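Automation at the Nosley packing room: what has changed for the people who work there
2018-08-03

The packing room at Nosley handles sample kits for Desix. In a busy week the room sends out 3,000 kits, and until June every one of them was filled by hand. Staff repeated the same short reach from table to bin throughout a shift, and sore wrists and shoulders were the most common complaint raised at team meetings.

Since June, one of the tables has been given over to a pair of robot arms, known in the room as Iva. The arms are being taught to pick up small items and to move them about the table.
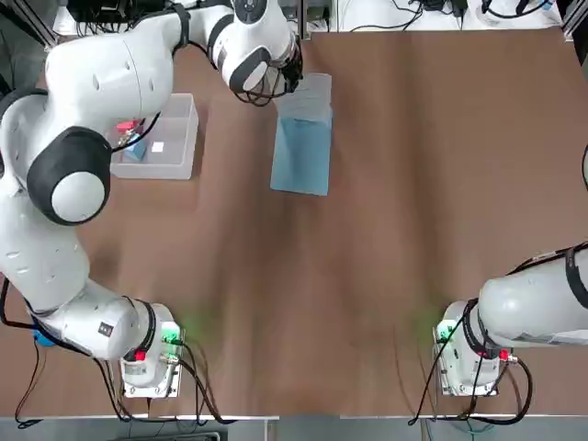 The 12 members of the packing team were told in writing, before any equipment arrived, that no post would be lost during the trial. That commitment stands until the trial is reviewed. It does not settle every question, and several colleagues have said so plainly. Those who have packed for many years know by touch when a part is wrong, and they wish to know what will become of that skill.

For the present, it is being put to use. Four members of the team now spend part of each shift at the robot table, where they set out the items, watch each attempt and write down what went wrong. The company Goicoechea, which supplied the arms, receives these notes at the end of the week. The work is lighter on the body but harder on the attention, and the length of a turn at the table has been cut twice at the request of those doing it. 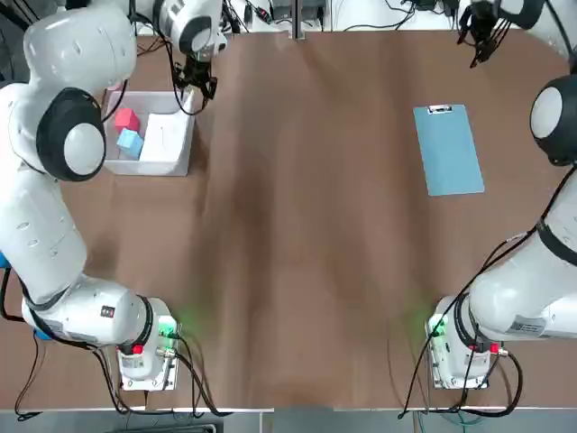

Pay has been a further matter. The notes and the setting out were first treated as ordinary packing duties. They are now graded separately, and the difference was paid back to the start of the trial. The Desix kits are still packed by hand on the other tables, at about 200 an hour when the room is fully staffed.

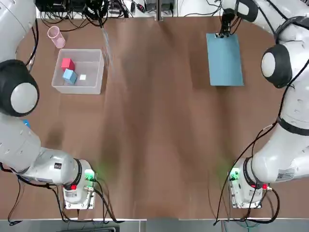 The right arm gripping the light-blue board, with the bin of cubes to the left.

Training on the robot table will next be offered to the evening shift. Places are open to all, and no previous experience with machines is required. The written terms of the trial are kept at the supervisor's desk and may be read at any time.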